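Week 3 handout: how a drive queue works
Adalberto Brito - posted 06/06/2021
Shares 16 | Comments 3

Hello again, everyone, and thank you for sticking with me through that rather long session on sectors. This week we leave the platters alone and look at the waiting line in front of them.

1. What the queue is for
When a program asks for data, the request goes into a queue, and the drive is free to pick the order. Suppose one request wants track 100, the next wants track 495, and the third wants track 103. Taken strictly in turn, the head swings all the way out and all the way back - a lot of travel for very little reading.

2. Reordering
A drive that sorts its queue would serve 100, then 103, then 495. Please work this through on paper before you open the Plurkumum simulator, even if it feels slow. Clodagh Costello asked me whether a far-off request could wait forever, and yes, it could, so most schemes set a limit on the wait.

3. First in, first out
Plain old order of arrival still has its place, mostly for logs, where the sequence matters more than the speed. Think of lanes on a rack, with each item keeping its spot behind the one ahead.

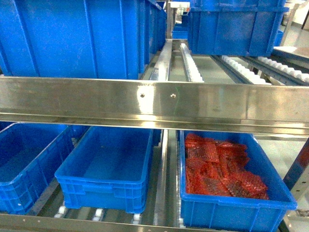
4. For next time
Read the Lodel notes on write caching and bring one question. A short one is fine!

Contact the course desk | Copyright Hulari Evening Courses, Abu Hammour | Back to top
This site uses cookies. Accept | Settings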